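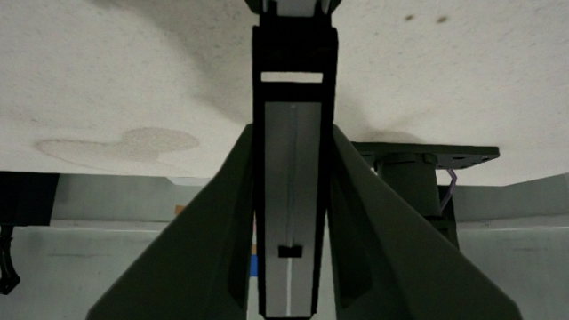

Speckled beige next to gray-green

Last updated: October
Reading time: 3 min
Print this page | E-mail this thread

Speckled beige countertop with gray-green: do I dare?

tilepepper
OK kitchen people, I need your eyes! We're redoing the whole kitchen in our little row house and I have fallen hard for a pale, speckled beige counter with gray-green on everything below it. The picture up top has the two colors next to each other and I keep going back to look at it. My other half thinks it will feel like a dentist's waiting room. I think it will feel like a garden in the fog. The counter sample I brought home is Minduritz in the oat shade, and the paint would be Vovside, probably two coats on the old doors. The room faces north and gets decent light until 3 in the afternoon, then goes pretty dim. Has anyone lived with something like this? Tell me everything!

brassknob_b
Do it do it do it. We have nearly this combination and I still get happy walking in with my coffee. Speckle is so forgiving. Crumbs, coffee grounds, a bit of flour, you just don't see it until you wipe (which might be a bad thing, now that I type that out).

oldgrout
I'll be the grump. Gray-green in a north room can go flat and cold by late afternoon. I painted a pantry that way and repainted it the next spring. Beige with pink in it makes it worse. Put your sample on the floor against the painted door, at the height it will really be, and look at it at 7 p.m. with the lights on. If you still love it, go ahead.

tilepepper
Good thought about the pink! I held it against a sheet of white paper this morning and it leans yellow if anything. Phew.

marmalade_stairs
Yellow lean is what you want. What bulbs do you have? We swapped ours for warm ones and the green came alive, I mean it was a different paint. Cheapest thing we did in the whole remodel.

brassknob_b
Yes to bulbs! Also what are you doing for handles? Brass looks gorgeous on that green.

oldgrout
Brass is going to look dated in five years. Black or plain steel.

brassknob_b
Everything looks dated in five years, oldgrout, including me. Brass!

tilepepper
Ha, I was leaning toward wooden knobs, so now you can both be mad at me. I found some beech ones from Brandão that are the size of a walnut and so nice to hold. The full set came to $96 and I ordered them before asking anybody.

quietlarder
Wooden knobs are lovely but oil them before they go on. Mine by the sink went gray and fuzzy in a year. The ones up on the wall cabinets are still perfect.

Can I ask what the counter quote was? We're looking at Minduritz too and the first shop wouldn't give a straight answer over the phone.

tilepepper
Thanks, oiling them this weekend! The quote was $1,420 with the sink cutout, and another $369 if we want the matching upstand along the wall. I can't decide on the upstand. It's a lot for a strip.

marmalade_stairs
Skip the upstand and tile down to the counter. So much prettier.

oldgrout
Do not skip the upstand. Walls in old row houses are never straight, and that strip hides a gap you could lose a spoon in. Tile won't.

marmalade_stairs
A decent bead of caulk handles it fine. Ours is a hundred-year-old house and it looks great.

oldgrout
Until the caulk yellows. But sure.

quietlarder
Could you do the upstand behind the sink only and tile the rest? A cousin of mine has it that way and you don't notice the change.

tilepepper
Ooh, I like that a lot. I'll ask the shop. They come out from Lekport to measure and I can catch them then.

Update after the evening test: door propped against the old cabinets, sample on top, lights on, dishes everywhere. I loved it. The other half said "huh, that's nicer than I thought," and in this house that counts as fireworks. Going to buy the paint tomorrow!

brassknob_b
YES. Please post when the doors are up, even if the knobs are wooden.

oldgrout
Prime them first. Two coats of primer if they're pine, or the knots will come through.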